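Folding a T-shirt on a table, the quick way
September
By Rigoberto Jaramillo

Short one today. Folding tees, the kind that come out of the basket in a ball. Camo ones are the worst – pattern hides every crease and you can't find the sleeves.

Clear table first. Smooth top is best, fabric slides. Shirt down any old way, then go looking for the neckline. Start there, always.

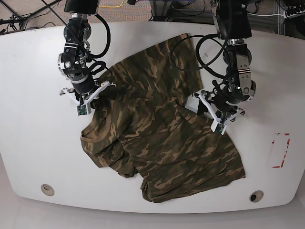
Got the neck? Pinch both shoulders, one each side, and give it a shake. Lay it front down. Smooth from the middle out with flat hands, don't drag or teh hem goes crooked. Sleeves out to the sides.

Now fold one side in to the middle, sleeve and all. Turn the sleeve back on itself so it doesnt poke out. Other side same.

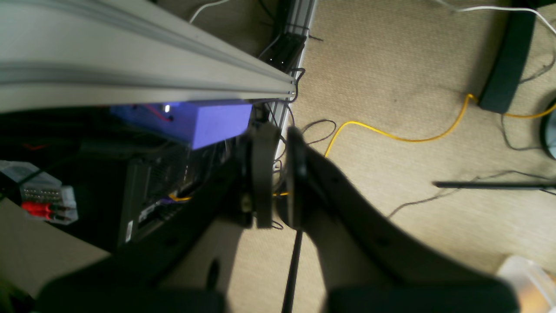 Hem up to about halfway, then once more to the collar. Flip it over. Done. Takes me 24 seconds on a good day, Cirilo Cuevas says he's faster but I've seen his drawers.

If it bunches up in the middle, don't fight it. Let go, find the shoulders again, start over. Quicker than fixing a bad fold.
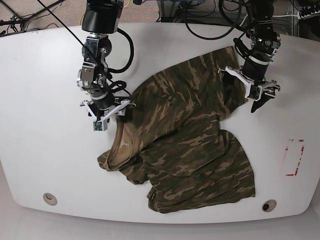

Thick cotton – skip the last fold, it just springs open. Kids sizes, same thing. Long sleeves next time, if I get to it.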